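Rieles de aluminio que se aflojan en un banco de trabajo: ¿tuerca en T o tuerca martillo?

Hemi Trevaskis
Tengo un banco hecho con perfil de aluminio ranurado. El riel frontal es horizontal, va entre dos montantes y soporta varias placas atornilladas. Al montarlo apreté todo a 5 N·m con llave dinamométrica. A las pocas semanas las placas tienen juego y, si empujo con la mano, deslizan a lo largo de la ranura. He reapretado dos veces, con el mismo resultado. Las tuercas son de tipo martillo, de las que se introducen de frente y giran un cuarto de vuelta. Los tornillos son M5 de cabeza cilíndrica, sin arandela. ¿Cambio las tuercas, uso fijador de roscas o el problema está en otro sitio? Preferiría no desmontar el riel, porque cerrar de nuevo el conjunto a escuadra me llevó una tarde entera.

Ewan Tomoana
Antes de comprar nada, saque un tornillo y mire la tuerca. La tuerca martillo se queda a menudo a medio giro: el par de apriete parece correcto, pero apoya solo por dos esquinas y acaba marcando el aluminio. Cuando la marca cede, se pierde la precarga. Se comprueba aflojando una vuelta, tirando del tornillo hacia fuera y observando si la tuerca queda atravesada en la ranura.

Si la tuerca estaba bien girada, mida la longitud del tornillo. Un tornillo demasiado largo toca el fondo de la ranura antes de apretar la placa – el par se alcanza igual, pero la fuerza de unión es casi nula. Es el fallo que más veo. Reste al largo del tornillo el espesor de la placa y compare con la profundidad útil del perfil; deje un milímetro libre.

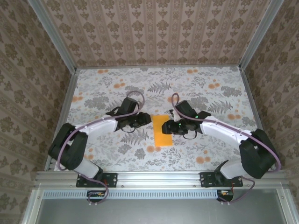

Placa base negra atornillada al riel frontal de aluminio, a la izquierda del centro.

En placas que reciben esfuerzo en voladizo conviene pasar a tuerca en T deslizante, que apoya en toda su longitud. Obliga a entrar por el extremo del perfil, salvo que compre la versión con bola y muelle para inserción frontal. El fijador de roscas de resistencia media ayuda contra la vibración, pero no recupera una precarga que nunca existió. Ponga también arandela plana si el agujero de la placa es rasgado.

Pirnidard
A mí me pasó igual y le puse fijador a todo. De momento aguanta. También hay quien usa arandelas dentadas, aunque rayan la pintura.

Hemi Trevaskis
Era la longitud. Los tornillos tocaban fondo en cuatro puntos. Los he cambiado por unos 2 mm más cortos, con arandela plana, y he dejado las tuercas martillo. Queda pendiente ver cómo está dentro de un mes.

Este sitio utiliza cookies propias y de terceros. Si continúa navegando, acepta su uso. Aceptar | Configurar
© Comunidad Trerkik | Contacto | Aviso legal | Volver arriba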